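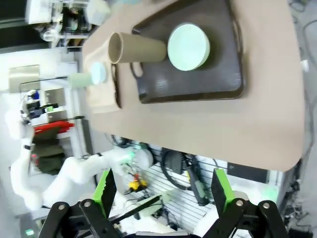
Small Business Talk > Startups & Funding > Raising money

**stellit_mike**
anyone here taken money from Akside? they do small checks into regional startups, we got a term sheet last week. 300k for a bit under a fifth of the company. Decent valuation I think. What bugs me is the board seat plus a veto on any hire over a certain salary. We are 4 people. Is that normal

**dokby_ops**
Board seat yes. Hiring veto no. Push back on it, they'll probably drop it

**senyo_odoi**
Disagree. Seen that clause in plenty of seed deals and it never got used. Wouldnt burn goodwill over it. Look at the liquidation preference first — that's where people get hurt

**stellit_mike**
1x, non participating

**senyo_odoi**
then you're fine. Sign it

**dokby_ops**
"never got used" until you need a sales lead in a hurry and the partner is on vacation for two weeks. Happened to us, different fund. Lost the candidate. Get a cap in there at least, e.g. they have 5 business days to object or it's deemed approved

**hjyeom**
Seconding the time limit. Also who pays legal? Our investor's lawyers billed US, it came out of the round at closing. Nobody had mentioned a cap so there wasn't one
— Hye-jin Yeom

**stellit_mike**
ugh. just checked, says "reasonable expenses", no number

**hjyeom**
Get a number. Before you sign, not after

**tshab_fan**
why raise at all? Did the bank route with Tshabalala, kept all my equity, monthly payment is 1,874 and I sleep ok. Everybody on this board acts like a round is a prize

**senyo_odoi**
Because a loan needs revenue to pay it back?? He may not have any yet

**tshab_fan**
he didnt say. Mike do you have revenue

**stellit_mike**
Some. 782 paying accounts but the monthly fee is tiny. Bank wanted a personal guarantee and my wife said no, so that was that

**tshab_fan**
fair enough. Mine has a guarantee too tbh

**dokby_ops**
lol so you sleep ok with the house on it

**tshab_fan**
its a condo

**stellit_mike**
ok update. Asked for the 5 day thing and a cap on legal. They said yes to the cap same day, still "discussing internaly" on the veto. Will post when I hear

**senyo_odoi**
Told you it wasnt worth the fight, but good on the cap

**dokby_ops**
Don't let it drift. Ask again Thursd — sorry, ask again this week, and get the answer in writing

Tags: seed funding, term sheets, investors, small business loans
Last updated: 12th December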